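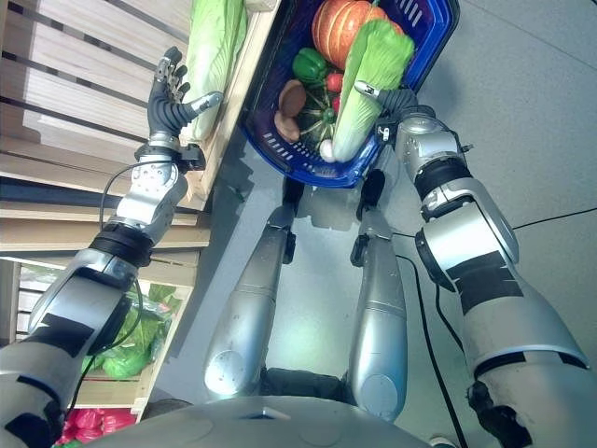

*Basket work at the produce display, right hand on the napa cabbage.*

Sun 18 January

To: Giorgia Sanna
From: Adom Dogbe
Re: Flastar evaluation, second progress report

This report covers the work since the kit was installed at the Bruston site. The first report dealt with delivery and setup, so I have left those out except where something is still open.

## Where we are

The evaluation plan calls for 200 basket trials with the Flastar upper-body package. We have completed 60. That is behind schedule. Most of the lost time went to the left wrist, which dropped its connection during long sessions until Antwi sent a replacement cable. The new one has held up so far. It still runs along the outside of the arm, and we check it for snags before each session.

All trials use the same mock grocery display: wooden shelving, a blue shopping basket on the floor, and mixed produce. The robot works from low down, with its legs out in front of it and the basket just past them. This keeps balance out of the test, as agreed in September, so the results are about the arms and hands only.

## Handling results

Napa cabbage is the item we have spent the most time on. It is heavy at the base and soft at the leaves, and the hand does much better when it takes hold of the base. Grips on the leaf end tore the outer leaves often enough that we stopped trying them.

- **Bell pepper:** reliable from the shelf. Less so when it is wedged next to something larger.
- **Mushrooms:** the hand can pick them up, but it marks them. Lowering the grip force helped a little.
- **Garlic:** fine once the fingers are around it. It gets lost at the bottom of a full basket.
- **Pumpkin:** too wide for one hand. We have kept it in the basket as an obstacle and have not scored it.

Leafy greens in plastic wrap are not scored yet either. The vision software has trouble with the shine on the wrap, and Antwi says a fix is in the next release. I do not have a date for it.

## The Gisa software

Gisa, the teaching tool that comes with the package, is easier to use than I expected. A new operator can record a usable pick on the first day. Editing a recorded motion is slow, though, and undo only goes back one step. I have reported both points to Antwi. The manual also still describes the older hand and should be corrected before anyone else on our side is trained from it.

## Spending

Unplanned spending this period was $315, all for produce and a second set of baskets. Antwi covered the wrist cable under the service agreement. The agreement promises a reply within 6 hours on working days, and they met that on every ticket except the first one about the wrist.

## Next period

1. Finish the remaining single-item trials.
2. Start two-handed work, with the left hand at the shelf and the right hand at the basket.
3. Tidy the floor cables at the work area. They are in the way when we move the basket.
4. Repeat the mushroom trials if Antwi can supply softer fingertips.

I need a decision from you on the service agreement. The current term ends before the trials will, and I would like to extend it on the same terms. I would wait on a purchase decision until the two-handed results are in.

Adom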